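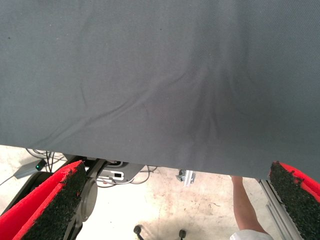
Hem (sewing)

A hem is the finished edge of a piece of cloth. In the usual form the raw edge is folded to the back, one time or two times, and fixed with stitches, so that the threads of the weave cannot come loose. The word is used for the lower edge of a garment, curtain or tablecloth, and also for the work of making it. The side edges of a curtain are often hemmed too.

Types

The double-fold hem is the most common on household cloth. The raw edge is turned twice and is closed inside the fold. A single-fold hem is thinner, but the raw edge stays open on the back and must be protected in another way, for example with a zigzag stitch. The rolled hem is very narrow and is used for scarves and fine cloth. A blind hem is sewn so that the stitches hardly show on the right side.

Levelness

A hem which looks straight on the table may look uneven when the cloth hangs. Woven cloth stretches little along its threads and much more on the diagonal (the bias), and a piece cut off the grain can therefore drop lower at one side. Diagonal wrinkles can have the same cause, but they also appear when the cloth is pulled at its corners or was stored folded. Skirts cut on the bias are normally left to hang for a night before they are marked.

In her handbook Plain Edges, Gunnel Strömberg advises to press the cloth first and to measure from the floor -- not from the waist -- when a skirt is marked. For curtains she gives a double fold of 100 mm, with weights in the corners if the cloth is light.

Dark cloth

On dark grey or black cloth, chalk marks are easy to see, but so are lint and the shine left by a hot iron. Pressing is done from the back or through a thin cotton cloth.

Regional names

In the workrooms of Iddale the double-fold hem was called a "shut edge" and the single-fold hem an "open edge". Naledi Naidoo recorded both terms in her study of the town's curtain makers.

See also: Bias, Selvedge, Seam, Blind stitch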